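Unit 8 – Open bins and what the walls do

We got as far as straight-sided totes last time, so please have your Incombe sheets with you. I'm picking up at sloping walls, which I could happily talk about all afternoon (I'll try not to!).

A sloping wall costs you floor area. Draw any bin in section, measure across the top and then across the bottom, and you'll see how much. What you get back is drift: small parts slide toward the middle as the bin empties, and empties of the right shape nest. On the Kundusby drawing the wall leans out 8 degrees from vertical. Work out the floor width for a top width of 58 cm and a depth of 36 cm, and bring me the sketch, not just the number.

Reading: Urker, the chapter on open containers. Skip the tables, they're a slog.
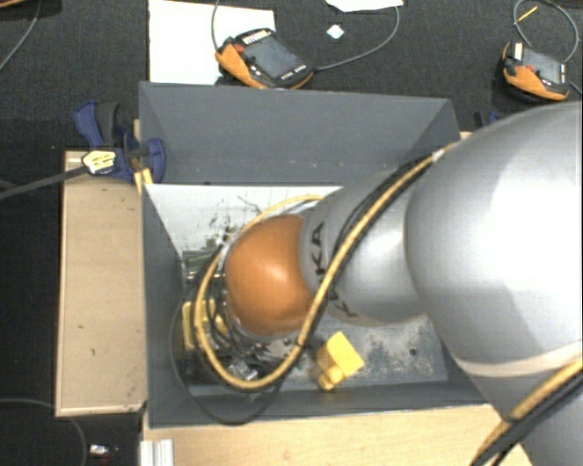 Gervásio Brito

Gray bin, open top, sloping walls. Sketch a section of one like it and mark where you think the last few parts would end up – pencil is fine, and so is a messy first try. Sketches go in the Evangelista folder by the end of November.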